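Home Reviews Kitchen Garden Workshop About Contact

21st March
Posted by the Unura Reviews desk

Tivosow pepper mill, long-term review

I bought the Tivosow mill to replace a Pronent one that had started dropping whole peppercorns onto the plate. The Pronent had done nearly 900 dinners by my reckoning, so no complaints there. The Tivosow has now been in daily use in our kitchen for a full year, which is long enough to say whether it is worth the money.

It comes in a plain cardboard box with a folded instruction sheet and a small bag of peppercorns. The grinder is ceramic. You set the coarseness with a ring under the base, and it clicks as it turns. There are no numbers on the ring, so you have to count clicks from fully closed. I cook steak on the coarse end and leave it in the middle for everything else.
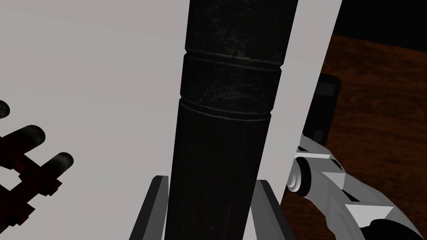

Filling is the part I like least. The top pulls off with a firm tug and the opening is narrow, so a funnel or a folded bit of paper is a must. The first time I tried to pour straight from the bag and spent the evening finding peppercorns under the fridge. Once full, it lasts us two months or so, and we are heavy users.

The grind itself is very good. On the fine setting it gives an even powder suitable for a white sauce. On coarse you get proper cracked pieces with only a little dust. The old Pronent gave a mix of both whatever you did with it. I also ran coriander seed through it for a curry paste. It coped, although the smell hung around in the next few lots of pepper. Don't try dried chillies. The skins wrap around the burr and you will have to take it apart.

Taking it apart needs a small Phillips screwdriver. There are two screws, and the spring wants to jump out, so do it over a tea towel. The maker says to use a dry brush and never water. I gave mine one clean in March and it took ten minutes. 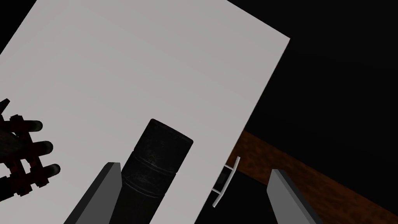

I had a short lend of the Stelmakh mill for comparison. It weighs 633 grams against 501 for the Tivosow, and you notice the difference if you have sore wrists. The Stelmakh turns more smoothly and has a wider filling hole. It also costs a good deal more, and I couldn't taste any difference in the pepper.

My other gripe is the base. It leaves a ring of pepper dust wherever it stands, so ours lives on a saucer beside the stove. A cap would fix it. Tivosow sells one separately, which is a bit cheeky.

Spare burrs are available and the fitting looks simple enough. I haven't needed one yet.

Good for: anyone who grinds a lot of pepper and wants control over the size.
Not so good for: people who hate refilling.
Rating: four out of five.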